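Ticket 3512: Drawer organizer, drawers sticking and stuff sliding around
Product: Giltus three-drawer desktop unit, white
Opened: Aug 29, 2024
Status: open

Hi Clekell support! I've had one of your Giltus units since April and mostly I love it, but I've got two complaints and I figured I'd put them both in one ticket so you only have to read my rambling once.

Number one is the middle drawer. It sticks when I pull it out, always at the same spot, maybe a third of the way. If I lift the front a little it lets go and then comes flying at me (I've had the contents in my lap twice now). The top and bottom drawers slide fine. I tried the thing from your help page where you take all three out and wipe the rails with a dry cloth, and that got me a good week before it came back.

Number two is that the whole unit creeps. Every time I tug that middle drawer the organizer scoots toward me, and by the end of the day it's nowhere near where I put it. It lives at the back of my work table, on a dark green velvet cloth with a teal-blue towel under it. I like the soft surface for small parts and I'd rather not give it up, but I do realize velvet over a towel isn't exactly bare wood! The cloth bunches up too, so then I'm smoothing that out on top of everything else. 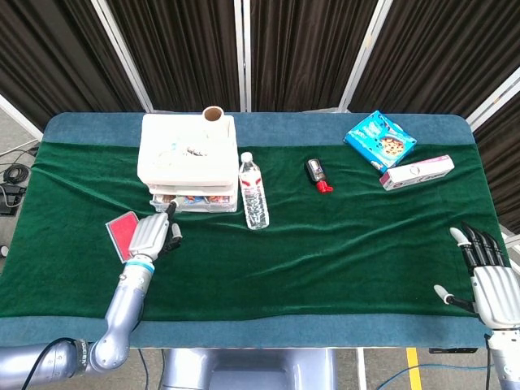 What I've tried so far

1. Wiped the rails. Helped, then didn't.

2. Swapped the middle drawer with the bottom one. The sticking followed the drawer, so I'm pretty sure the drawer is the problem and the frame is okay. I put them back where they belong afterward, mainly out of habit, I reach for the middle one without looking.

3. Took the weight out of the middle drawer. I keep all the little colorful bits in there and I'll admit I stuff it. Emptied completely it still caught, only softer. So the load makes it worse but it doesn't start it.

4. Put a square of Gisler grip liner, 6 inches across, between the organizer and the cloth. The unit stayed put on the cloth, great, and then the cloth started sliding on the towel instead. Sigh.

5. Moved heavier things to the bottom drawer. That was better for the creeping, for sure, but I couldn't get to anything, so I moved most of it back out. There are just a few reddish pieces at the back of that one now, and the drawer runs as smoothly as ever.

6. Rubbed a candle stub along the edges of the middle drawer. This is my mother's cure for everything that slides. It worked for 8 days, which beats the dry cloth by one, so there's that.

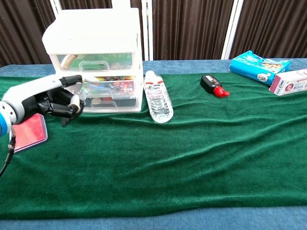
After the candle wore off I pulled the drawer again and ran my thumbnail down both sides, and there's a tiny ridge on the left edge that the other two drawers don't have. It feels like a leftover from the mold. I could probably sand it down, but I don't want to mess up the warranty, so I'm asking first. Is that okay to do, or would you rather just send me a new drawer? The code stamped on the underside is 142, if that helps you find the right one.

For the creeping, do you sell rubber feet that fit the base? Your Vonomby shelf came with stick-on ones and they've been terrific. I'd only need a set of four. I could also just get rid of the towel, but the table is hard and I drop things a lot, so please let that be the last resort!

Either answer is fine by email, and there's no big rush on the feet. The drawer I'd like to get sorted first.

Clekell Customer Support | Contact us | Terms of use | © 2024 Clekell | Back to top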